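Workshop notebook, paper bench
2018-03-18

Paste trials for the Pesau map linings, second batch. The first batch is written up a few pages back and I won't copy it over. Short version: the paste was too thick, it sat on top of the lining tissue, and the strips dried stiff as card. The linings have to flex because the maps go back into drawers and get pulled out by one edge.

Today's paste: 20 g wheat starch to 500 ml deionized water. Much thinner than what we use on book spines. Soaked the starch in a cup of the cold water first, then added the rest and cooked it in the double boiler on the low setting, stirring the whole time. It went from milky to gray and slightly see-through. I kept it going for a while after it turned. Let it cool with a piece of plastic film right on the surface so it didn't skin over, then put it through the horsehair strainer twice. The second pass left almost nothing behind.

The new bag of starch is from Droslow. It is finer than the old one and clumps more when dry, so put the water in slowly. The old bag is still on the shelf with the top folded over. Please don't mix them. If you finish the old bag, write it here. 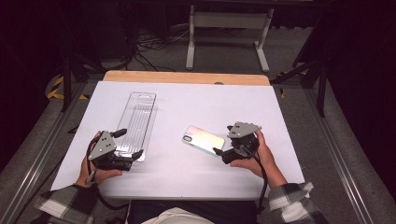
Cut 31 test strips from the scrap map, all along the grain, and marked the back of each in soft pencil with a number and an arrow for grain direction. I lined them in three groups. The first had one coat of paste on the tissue only. The second had one coat on the tissue and a light coat on the strip. The third was the same as the second, but the strip was misted and left between damp blotters before pasting.

Notes while working:

- The thin paste brushes out well with the wide goat hair brush. The narrow one leaves streaks.
- Group one was hard to handle. The tissue picked up off the polyester film before I wanted it to, and two corners folded under. Those two strips are marked with an X and should be left out of any comparison.
- Group two went down flat. A few small bubbles, which came out under the roller.
- Group three stretched. The damp strips grew across the grain and then had to be trimmed, so I am not sure the edges will be fair when we look at curl.
- Red boundary lines on the scrap map did not bleed in any group. The blue wash along the coast did, a little, in group three. I had spot tested the blue and it passed, but I only used a small drop and blotted it right away. Next time leave the drop longer.

The blue is the main thing to worry about. The Pesau sheets have that same kind of wash all the way down the shoreline on the bigger map, and there is no point testing flexibility if the color moves. I want to try a humidity pack instead of misting for any sheet with hand color.

Drying: all strips went between wool felts with a board on top. No extra weight. I changed the felts once. The old instructions from the Mittal job say to restrain the edges on a drying board and let the sheet pull tight, and that gives a flatter result, but on the Mittal sheets it also opened two old tears. I don't want to do that here without at least trying the felts first.

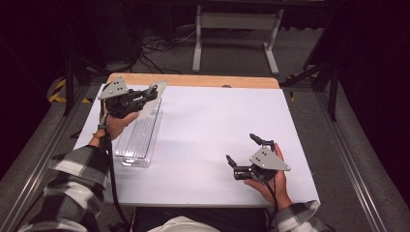
Clear plastic lid at the papered table.

First look at group one, which dried fastest: soft, good drape, tissue well attached in the middle and weak at the ends. I could lift the end of one strip with a fingernail. It might be enough to brush the ends again and press. It might also be the paste, and we are down at the bottom of what will hold. I made a note to cook a slightly stronger batch and run group one again with nothing else changed.

Groups two and three are still in the felts and shouldn't be touched. There is a slip of blotter sticking out with the group number on it.

The Jedine tissue is running low. There is enough on the roll for the small map and maybe half of the big one. The sample sheets from another mill are in the flat file, second drawer, but they are a warmer color and will show at the losses. I would sooner order more Jedine and wait. If it goes in now it should get here in April, and the big map isn't due out before then.

Leftover paste is in the refrigerator in the jar with the green tape. It won't keep long. Throw it out if it smells sour or has gone watery on top.

To do:

- Open groups two and three, check curl and adhesion, photograph against the black card.
- Repeat the blue wash spot test with a longer contact time, on the margin and on the coast.
- Cook the stronger paste. Same starch, same strainer.
- Wash the wide brush again. There was paste up in the ferrule when I hung it up.
- Order tissue.
- Find out whether the backing cloth on the big map is coming off in one piece. I lifted one corner and the old glue was brittle there, but the opposite corner didn't budge.

Recent entries
Pesau maps: surface cleaning
Paste trials, first batch
Mittal sheets: tear repairs and drying board
Strainer repair
Blotter and felt stock list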